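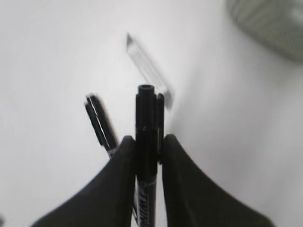
4.2 Open and Closed Storage in Shared Rooms

Households in the Gendevton study were asked to keep one built-in closet and one open shelf in use from June onward. Simanjuntak's earlier work on the Wijaya apartments found that closed storage was filled first and sorted last.

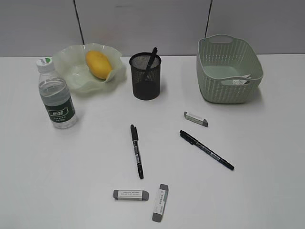
Residents described open containers as easier to maintain than drawers. Small goods were the exception, as they tended to stay on the nearest flat surface even when a container stood close by. The arrangement in Figure 3 is of this type, with a mesh pen holder and a woven plastic basket toward the back of the table and markers and erasers lying in the open. 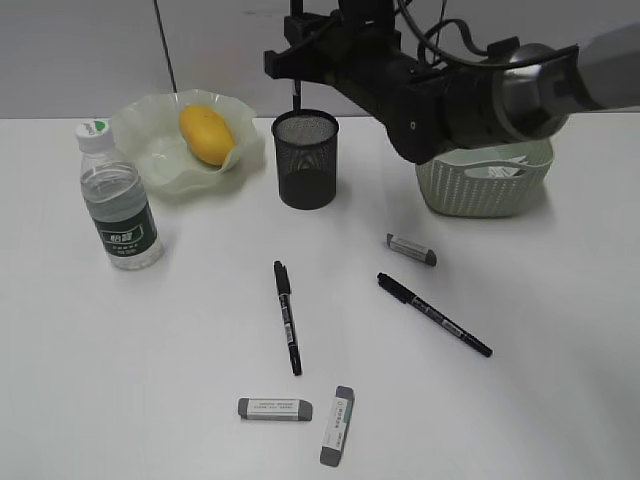 Shelf depth had a clearer effect. In eight homes, items placed behind the front row were seldom returned to the same position, and five of these households later moved to shallower shelves.
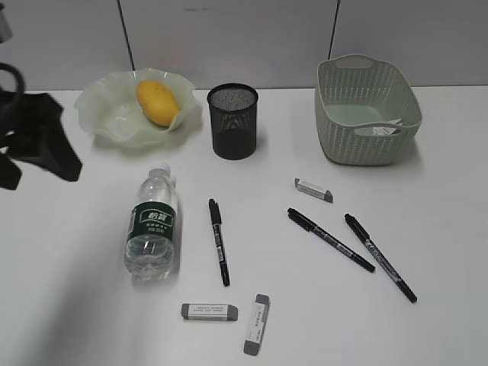
4.3 Labeling

Labels were supplied to 15 households. Three declined them, stating that the contents of their shelves changed too often.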